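Derkwood Guest House Reviews

A set of 1,022 short reviews left by guests at 30 small guest houses, typed up from paper comment cards. Put together by Imelda Baluyot and Mpho Naidoo. Last updated June 6, 2019.

What is in it

reviews.csv has one row per card: house number, month of stay, score from one to five, and the comment as written. Spelling mistakes were left in. 193 cards have a score and no comment.
houses.csv lists the houses by number, with town size and number of rooms. Names and addresses were taken out.

Topics

322 of the comments were tagged by hand for breakfast, noise, bedding, heating, parking or staff. A comment can have more than one tag. The bedding tag covers pillows, covers and mattresses, but not towels.
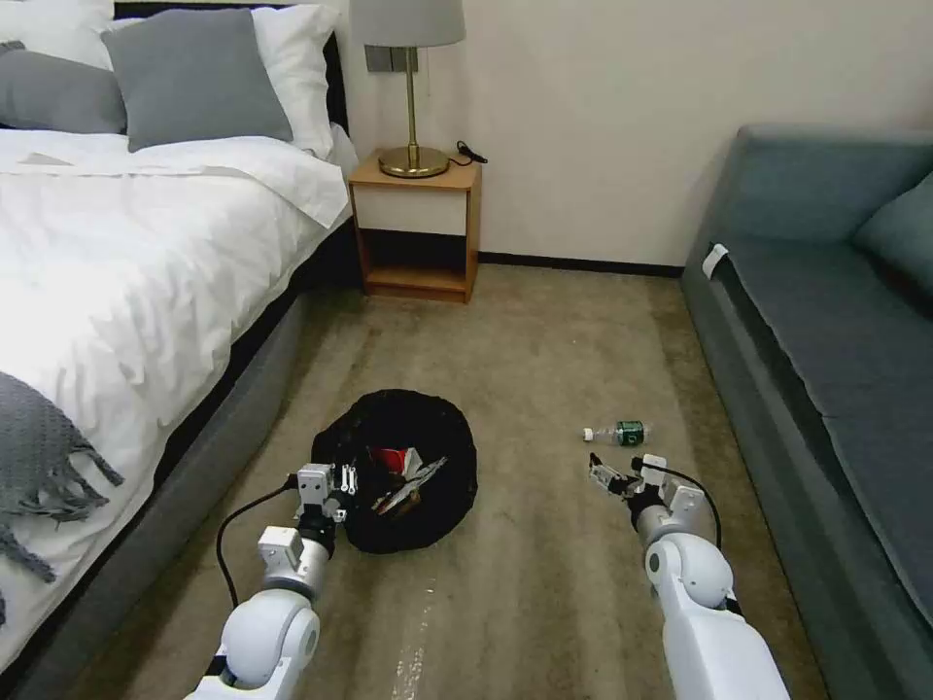
Where the two taggers disagreed, Annunziata Testa made the final choice. Her notes are in tags_notes.txt.

Known problems

Cards from January are thin, as many houses close then. House 14 used an older card with no score box.

Use

Free for teaching and research. Please credit Derkwood.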